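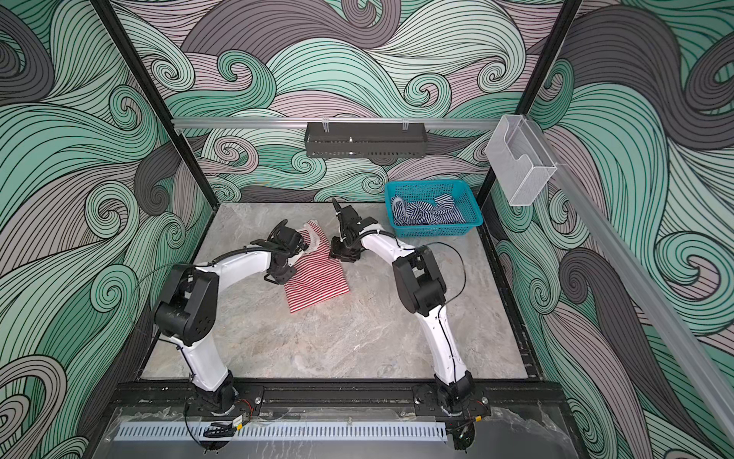 Red-and-white striped cloth in the left gripper, wave-pattern walls behind.

Loan registration and the appearance clause

balar_backfour
Reading the Drurine match notes and trying to work out what Elov agreed to. Mathur goes on loan to Drurine until the end of the season. The notes say the purchase obligation triggers at 20 league appearances. Does a substitute appearance count in full under this league's template, or only if the player is on the field for 45 minutes or more?

nseir_exile
The template leaves it blank and the clubs fill in the definition. Our last loan with an obligation counted any entry onto the field, including stoppage time. Rajitha Sheikh came on in minute 90 four times and all four counted.

Touchline114
Disagree on the default. If the definition is left blank, the registration rules apply, and those define an appearance as being named on the match sheet and entering play. There is no minutes threshold anywhere in them. The 45-minute figure comes from bonus schedules, a separate attachment.

balar_backfour
OK, but then Drurine can bench him at 19 and avoid the fee. What stops that?

Touchline114
Nothing in the rules. Some contracts carry a good-faith clause. It's hard to enforce – the coach says it was a tactical decision and the panel will not overrule team selection.

drurine_north
Drurine supporter here. We have two left backs injured and Bhuiyan is suspended until March. Mathur will start every week. The clause will be met well before the end of the season unless he gets hurt too.

nseir_exile
An injury doesn't release you from everything. Check whether the obligation converts to an option at a lower price. Ours did.

old_terrace
None of this existed in 1970. A player signed or he didn't. Elov should have sold him outright in the summer and taken the money.

Touchline114
They had no outright offer in the summer. A loan with an obligation also moves the fee into the buyer's next accounting year, so Drurine gets a player now and books the cost later. Elov carries the risk and should have asked for a higher loan fee.

balar_backfour
Do cup matches count toward the 20?

drurine_north
No, the notes say league only. He is cup-tied anyway.

old_terrace
I still say sell.

nseir_exile
Cup-tied only if he played for Elov in the second round. Was he on the field or just on the bench?

drurine_north
Bench. I'll check the match sheet tonight.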